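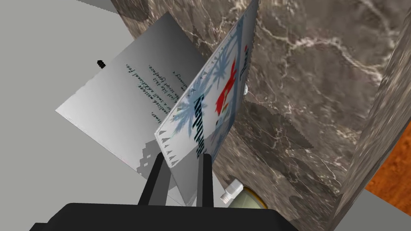
Gripper view in the simulator, card task, marble scene.

Friday, open day, notes for Po-yen and me

Doors opened at 2 and the first group came from Herilel. I gave the short talk and then we showed the simulated card scene on the big screen. Most visitors asked the same thing: why a greeting card and not a box? I answered that thin things are difficult for two fingers, and that a folded one can also open by itself. I think this was understood, but next time I should prepare a slide.

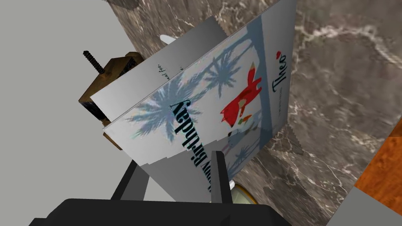

Kam-wah Hung took the questions about contact settings, which I could not answer well. A lady from Retholm wanted to know if the paper bends in our model. I promised to send her the parameter file on Monday.

Small problems:
The laptop fan was very loud during the talk.
We printed 100 leaflets and the old room number is on all of them.
The edges of objects look like stairs on the big screen. Two persons remarked on it. Check the render settings before the Seok visit in January.

To do: write to Genside about the longer cable, return the 3 borrowed chairs to the second floor.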